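Test kitchen notebook, Narkuldale
September, bench entry continued
Kept by Drahomíra Oravec

Purpose: to settle the hydration of the rye starter before the Godari flour is adopted for the regular schedule. The earlier entry left this open between the stiff and the liquid build.

The starter was fed at 6:20 a.m. with 405 g flour and an equal weight of water. The jar was marked at the level of the dough and placed in the proofing cabinet. The kitchen was cool overnight, and the previous feeding had not fully domed. This should be kept in mind when comparing with the August pages.
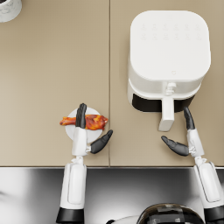
Mixing

The main dough was mixed by hand. Total weight at the end of mixing was 1718 g. Salt was held back for 20 minutes and then worked in with wet hands. The Godari flour takes up water slowly, and colleagues repeating this step are asked not to add more flour during the first rest, however slack the dough may seem. The Ferri flour used last season behaved differently and its figures should not be carried over.

Two folds were given. A third was planned and omitted, as the dough had already tightened and had begun to tear along one side.

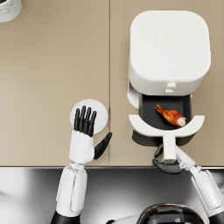 The portion set aside for the large loaf weighed 967 g. It was shaped round, placed seam side up in a floured basket, and covered with a cloth. The remainder was shaped for the tin. The tin loaf rose faster and was ready first, which agrees with the note Skistent sent with the sample sacks.

Both were baked on the stone in the deck oven. The crust of the round loaf was satisfactory. The crumb of the tin loaf was slightly gummy near the base, and it may have been sliced too early. 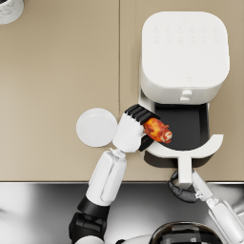 To be done

Repeat the tin loaf with a longer bake and leave it uncut until the next morning.
Ask Skistent whether the second sack is from the same milling.
Copy the liquid build figures to the wall sheet once D.O. has initialed them.
Order rice flour for the baskets.

This site uses cookies to remember your preferences. By continuing to browse, you accept our use of cookies. Accept | Manage settings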